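Casting your Player of the Month vote in the Girnville fans' app

1. Open the app and tap Matchday, then Vote. I always forget it's tucked in there!
2. Pick your player. For November I went with Joscha Nolte (sorry, Ryota Tamura fans).
3. Type in your member number and hit Send.

Note: voting shuts at 5 pm and you only get one go. Last month 1,108 of us got in on time. 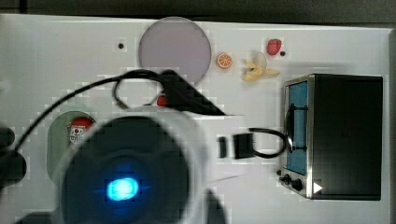

Blue light and black cables over a white tabletop

4. Check your email for the receipt.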